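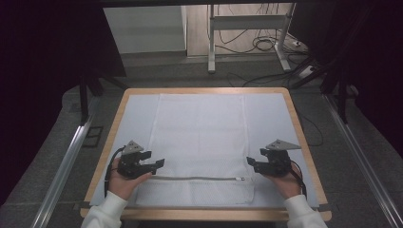 Prolow, May 2022
Posted by Braulio Lozano
1 min read

mesh bag zippers, which way do you close them??

Got a white one, long shape, zipper runs across the lower part. Little silver pull, parked at the right end. Socks keep getting out mid wash. Had it since February. Lay it flat first or just zip it in your hand?

atatau18
Flat on a table. Always. Hold the mesh both sides of the zipper so it doesnt bunch, then pull slow.

marcelino_d
Disagree, flat is a waste of time. Zip it hanging from one hand, 2 seconds. Been doing it that way for years, no socks lost

atatau18
And the teeth? Mine snagged on the mesh exactly like that. Had to cut it out.

trondum614
Safety pin thru the pull. Or a rubber band. Doesn't matter how you zip it if the pull slides in the spin.

Braulio Lozano
Rubber band might work. Pin would rust no?

trondum614
Stainless. Mine's fine so far

marcelino_d
Also dont overfill it. Half full max, teh zipper pops otherwise

atatau18
ok that part I agree with. still zip it flat tho

Braulio Lozano
Trying the band tonite, will report back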